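Counter space in a galley kitchen – where does the cutting board live?
Home & Kitchen > Small Spaces > Kitchens

tilefool_marge
Joined: September
Posts: 23

Okay, kitchen people, I need opinions. We moved into the place in Cistport over the summer and the counter is driving me a little nuts. It's the white marble-pattern kind with gray veins, and I love it, and I can never see it. The big bamboo board has kind of taken over. My husband thinks it should stand up against the wall when we're not chopping. I think it should stay flat because I use it every single day and it weighs a ton (okay, not a ton, but my wrists are not what they were).

The other problem is everything along the tile. Cereal, cups, the toaster oven. All of it crept up there and stayed. I've tried turning the board on an angle so I can get at the drawer, and I've moved the little green bowl all over it. I use that bowl for garlic peels and lemon ends and I refuse to give it up.

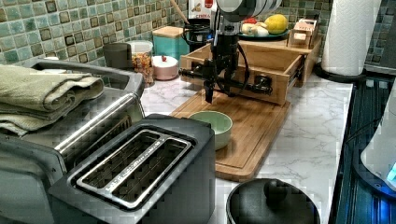
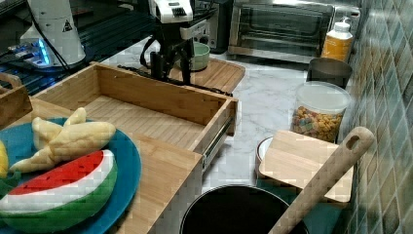
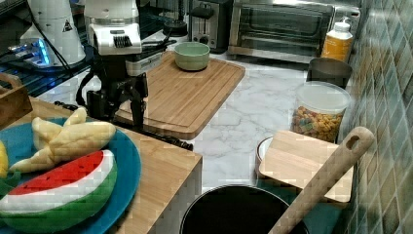 So what would you do? Please don't say a remodel. We got one quote for moving the outlets and adding a shelf and it came to $1,175, and I laughed and then I went and ate some cereal.

hobnob_stove
Posts: 1,904

First of all, that TILE. I'd clear the whole wall just so I could look at it. I had plain beige squares for years and I'm jealous.

Second, I'm with your husband, sorry! A board that size belongs on its edge. I got one of those Hurnico upright racks and it freed up more room than anything else I've tried. The board goes in after dinner and comes out when I cook.

pantrymoth
Posts: 412

Disagree with hobnob. If you have to haul it out every time, you'll end up cutting an apple on a plate, and then your knives are shot. Leave the board. Move the cereal. Cereal doesn't need to be on a counter, it can go in any cabinet in the house.

tilefool_marge

The cereal is the one thing I can't move, lol. Kids get their own breakfast and if it's in a cabinet they take everything else out of the cabinet too. Ask me how I know.

Will look at the rack. Does it tip over? I have a cat.

hobnob_stove

Mine hasn't tipped, but I don't have a cat. It's got rubber feet.

dry_goods_dan
Posts: 88

How deep is the counter? If you've got room in front of the toaster oven you can put in a riser and get two levels out of the same spot. Jars on top, cups underneath. I bought a Sisay one, 90 cm long, and cut it down with a hand saw. Took an evening and some swearing.

Also, is the toaster oven something you use daily? We put ours on a cart and I was shocked how much bigger the kitchen felt.

tilefool_marge

Every day, sometimes twice. It does the toast and the fish sticks and half of our dinners. The cart idea is tempting, but then where does the cart go? It's a galley! Two people in there and one of them is walking backwards.

Riser is a maybe. I'd worry about hiding the tile.

pantrymoth

A riser is just a way to own more jars. I said what I said.

dry_goods_dan

Wow. Okay. My jars and I will see ourselves out.

lemonrind
Posts: 57

Coming in from the bowl side of things – keep the bowl. I do the same with scraps and it saves me so many trips to the trash. Mine sits at the far corner of the board and never gets in the way of the knife.

For the board, could you go smaller for weekdays? I have a big one for bread and roasts and a little Sekesel one for everything else. The big one lives beside the fridge. I oil them both whenever I remember, which isn't often.

One thing about standing bamboo on edge: let it dry properly first. I put mine away damp and it cupped, and after that it rocked every time I cut an onion.

tilefool_marge

Ooh, two boards. I hadn't thought of that, and there might be a gap by the fridge that's wide enough. I'll go measure after supper.

Husband has read this thread over my shoulder and would like it known that hobnob is his favorite. We're going to try it his way for a couple of weeks, with the cereal staying put and the cups going in the cabinet. If the cat knocks the rack over I'm coming back here to complain.

hobnob_stove

Tell him thank you! And post the tile again when the cups are gone.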